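3.2 Clear bags as storage for small household items

The second part of the study looked at how small, light articles are put away in clear plastic bags at home. Such bags are cheap and show what they hold, but they are soft and seldom stay open without help. Participants in Paltbridge were asked to bag loose items of their own choosing in the room where these were normally kept. In all, 371 baggings were recorded across 29 homes, and each was coded by two of the authors using the scheme set out by Vik and Lundgren in the June pilot.

Two features were coded for every bagging: the state of the mouth of the bag, and the place at which the film was gripped. A grip on the lower end was coded separately from a grip on the upper edge, as the two leave the film in very different shapes. Figure 4 illustrates the lower grip.
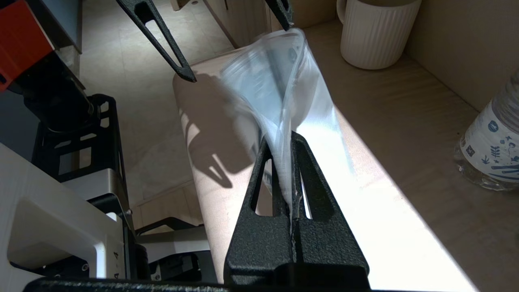
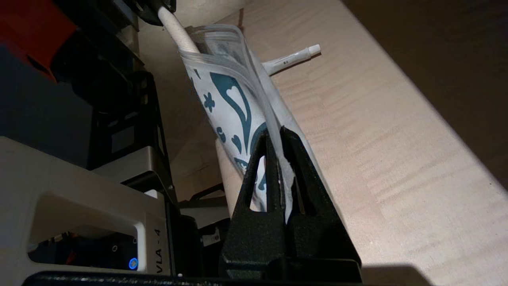 Figure 4. Clear plastic bags gripped near the lower end. First picture: the upper edge is also held and the film widens upwards from the grip. Second picture: a zip-top bag containing a patterned sheet, with a long white rod entering the mouth.

Long, thin articles were treated as a class of their own. A rod may be lowered into a bag whose mouth is only partly open, whereas flat paper goods must be rolled or bent if they are wider than the opening. Where a bag already held a curved sheet, coders noted whether the next article was placed inside the curve or beside it. Disagreements between coders were settled by Hägglund, and six baggings that could not be settled were left out of the totals given in Section 4.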